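Trutell Home Textiles: customer help
Ticket 399: Orange cloths shedding fluff and won't fold square
Opened 2023-12-01
Status: Resolved

Customer wrote:

Hello there, I do hope this is the right place to ask. I bought a pack of your small orange cleaning cloths back in April for our tea room in Jarkcombe, and they've been lovely on the whole (the colour cheers everybody up!), but lately they've started leaving bits of fluff on the glasses. They also won't fold into a tidy square any more. One side always ends up with a strip that has to be turned back on itself, and the pile in the drawer leans over like anything. We wash them at 40 with the tea towels and a good slosh of softener, which is how my mother always did it. Have I ruined them?
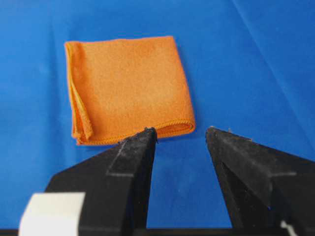
I should say that I've tried ironing one, only briefly and with the iron on low, and it didn't seem to help the fold at all. The hems look sound to me, so I don't think they're coming apart. I'd be sorry to throw them out if there's any life left in them.

Support replied:

Thank you so much for such a thorough message, and please don't throw anything out yet! I suspect the softener and the tea towels between them. Softener coats the fibres, and cotton sheds lint that these cloths then cling on to for dear life. Could you wash them on their own 3 times, still at 40, with a small amount of plain liquid and no softener, then dry them flat? No more ironing, please, even on low.

As for the folding, the cloths can pull a little out of square when they're hung by a corner. While one is still damp, smooth it out from the middle with your palms, ease the edges straight and leave it be. If there's a narrow strip over after folding, tuck it inside and put that side at the back of the drawer.

Customer wrote:

Well, I'm delighted to report that the fluff had gone after only 2 washes, and the glasses are coming up beautifully. The folding is better, though a couple of them still have a mind of their own. I'm keeping those for the windowsills. Many thanks for your patience, and you may close this now.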